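Journal > Work > Plulinis

Feb 10, 2024

Long one. Writing this on the bench with my coat on before it goes out of my head.

Prys wants the handling rules on paper by the end of the month. Not the big safety standard, we have that in the binder and Yorath already signed off on it. She means the house rules. What a person at the station does and doesn't do while the arm is collecting episodes. Right now it's all in people's heads and everybody's head is different. Béla resets after every grasp, the evening crew resets when they feel like it, and then Cloreo gets 200 episodes from us and asks why half of them start from a different spot. Fair question.

So we sat down and argued. Things we agreed on, more or less:

– hands out of the cell before you touch the enable. Not "almost out". Out.
– fingertips checked at the start of a shift and again after lunch. Scuffs are fine, chips are not. Write it down either way.
– gripper force stays at the ceramic setting for anything that can break. Nobody bumps it up to get a pick to work. If it slips 3 times, stop and log it.
– a failed try gets saved and tagged as failed. No deleting. (Béla did not love this one)

Then the rim rule, which took most of the morning.

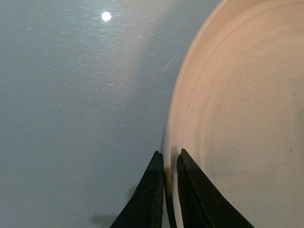

Notes: rim grasps

Speckled bowl, steel-looking top, one finger inside the wall and one outside. Prys's point is that we should write down the approach and not only the grip. Come down straight over the rim, pause, then close. The pause is what people skip. I skip it. With the pause you get a beat to see if the inside finger is going to land on the wall, and you can still back off.

Béla says a written pause will make everybody's data look the same and Cloreo wants variety. Prys says variety in where the bowl goes, sure, variety in whether you looked first, no. I'm with her but I didn't say it very loud.

Glare came up too. The overhead light makes a hot white spot on the metal and there's nothing in the old Esik sheet about lights at all. I wrote "lamps stay as found, report any change" and we moved on. Probly needs a real number from somebody with a meter.

Also who gets to stop a run. Old sheet says the shift lead. That's nuts. Anyone in the room can hit stop and doesn't have to explain until after. Prys underlined it twice so I guess it's in.

Draft is at 11 rules, she wants it on one page. Will cut tomorow. The full review isn't until July but she wants people using it way before that.

To do: order spare pads, ask Yorath if the stop rule needs thier sign-off, find the log sheet with the coffee ring on it. Bus in 2 minutes, going.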